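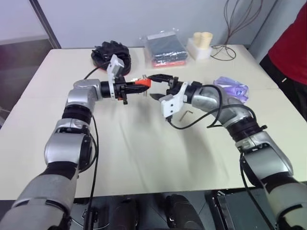 Figure 2. Work at the table, seen from above the near side.

3.2 Household sorting of small mixed items

The second part of the survey dealt with small objects made of more than one material, such as pens, lighters, key rings and cheap hand tools. These are a minor share of household waste by weight, but they cause much of the trouble at sorting plants. In Plellholm, 4,000 homes were sent a form and a paper bag in January, and 700 returned both. The return rate in Kerslake was lower, and we treat the Kerslake figures with care.

Households were asked to put into the bag any small item they would otherwise have thrown away that month, and to write on the form which bin they would have used. The bags were then opened and each item placed in one of 12 groups. Items that could be pulled apart by hand without tools were recorded separately from those that could not.

Plastic with a fixed metal part was the largest group in both towns. Most people said they would put such items in general waste, though a fair number chose the recycling bin - often with a note saying they were not sure. Homes that had received the Tokel leaflet the year before were no more likely to pick the right bin than homes that had not. The leaflet lists 11 kinds of packaging but says nothing about objects of this sort.

Forms with no bin marked were left out of the comparison between towns but kept in the item totals. The effect of house type is taken up in section 3.3.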